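Datensammlung mit Handgreifer: Nutzen überlappender Objekte im Training
Juni, Unterforum Manipulation und Imitationslernen
Verfasst von kettenrad_nord

Wir trainieren eine Diffusion-Policy für das Abräumen von Tischen, Daten ausschließlich mit handgeführtem Greifer, kein Teleop. Zwei Datensätze, je 400 Demonstrationen. Satz A: Objekte vereinzelt, Abstand mindestens eine Greiferbreite. Satz B: Objekte überlappend, viel Folie und Tüten. Auswertung auf dem Ridow-Arm, 50 Versuche pro Policy, Testszenen überlappend, Küche nicht im Training enthalten.

Ergebnis: A schafft 19 von 50, B schafft 31 von 50. Netz, Lernrate und Bildauflösung identisch. Als Erfolg zählt, wenn das gegriffene Objekt in der Kiste liegt und kein zweites mitgezogen wurde.

Meine Lesart: Die Policy lernt aus A keine Anfahrt, bei der ein Finger unter eine Kante muss. Gegenmeinungen willkommen.

Clakau
Dienstag, 21:14

Die Lesart geht mir zu weit. B enthält vermutlich längere Trajektorien, also mehr Frames bei gleicher Zahl von Demonstrationen. Hast du auf Frames normiert? Sonst vergleichst du Datenmenge und nicht Anordnung.

kettenrad_nord

Nicht normiert. B ist im Mittel länger, das stimmt. Ich kann B auf die Framezahl von A kürzen und neu trainieren, dauert eine Nacht.

D. Matos

Zur Normierung Zustimmung. Mich stört aber mehr das Erfolgskriterium. »Kein zweites mitgezogen« ist bei Tüten schlecht definiert. Wenn eine Tüte auf der anderen liegt und beide sich bewegen, wer entscheidet? Bei uns haben zwei Auswerter dieselben Videos gelabelt und sind bei Folie regelmäßig auseinandergelegen, bei starren Objekten fast nie.

Deolinda Matos

kettenrad_nord

Ein Auswerter, ich. Kriterium war: Das zweite Objekt verlässt den Tisch. Verschieben ist erlaubt. Hätte oben stehen müssen.

Irelcombe

Anderer Punkt: Fingerbeläge. Mit glattem Silikon rutscht dünne Folie bei geringer Schließkraft durch, mit strukturiertem Belag nicht. Wenn der Belag an der Hand und am Arm nicht derselbe ist, demonstrierst du Griffe, die der Arm nicht halten kann. Der Fehler trifft dann B stärker als A, dein Abstand wäre also eher unterschätzt.

Coppens

@Irelcombe: Das gilt nur, wenn die Schließkraft vergleichbar ist. Ein Mensch drückt nach, sobald etwas rutscht, und dieser Nachgriff steht nur als Öffnungsweite in den Daten. Bei Folie ist die Öffnungsweite praktisch null, egal wie fest man drückt. Ohne Kraftsignal ist die Information weg, Belag hin oder her.

Irelcombe

Einverstanden bei der Öffnungsweite. Beim Belag bleibe ich dabei, den Unterschied sieht man schon beim Anheben von Hand.

kettenrad_nord

Belag ist an Hand und Arm gleich, blau, Netzstruktur. Kraft wird nicht aufgezeichnet. Zur Orientierung, wie dicht die Objekte in B liegen, eine Ansicht vom Greifer aus. Schwamm, Taschentuch, mehrere Plastiktüten, dazu ein gefaltetes blaues Tuch hinter der großen orangen Tüte. Die Decke mit dem Blumenmuster ist Absicht, einfarbige Unterlagen machen die Segmentierung zu leicht.

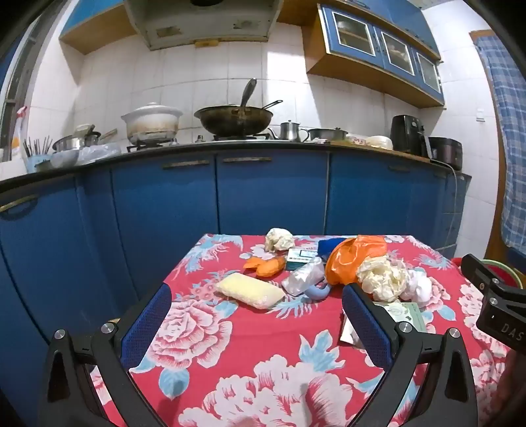

Nachtrag: Lauf mit gekürztem Satz B
Verfasst von kettenrad_nord

B auf die Framezahl von A reduziert, ganze Demonstrationen zufällig entfernt, sonst alles unverändert. 27 von 50. Der Abstand zu A schrumpft von 12 auf 8 Versuche, verschwindet aber nicht. Von den Fehlversuchen gehen 4 auf mitgezogene Tüten, der Rest auf Leergriffe.

Clakau

Bei 50 Versuchen ist 27 gegen 19 kein belastbarer Unterschied. Die Konfidenzintervalle überlappen deutlich. Ich würde beide Policies mit mehreren Seeds trainieren, bevor ich etwas über Anfahrten behaupte.

D. Matos

Seeds ja, aber bitte mit gepaarten Startanordnungen. Sonst misst du vor allem, wie die Tüten gefallen sind.

kettenrad_nord

Gepaart wird schwierig, Folie lässt sich nicht reproduzierbar hinlegen. Ich versuche es mit Overlay des Startbilds und melde die Abweichung mit. Die Leergriffe werte ich getrennt nach Folie und starren Objekten aus.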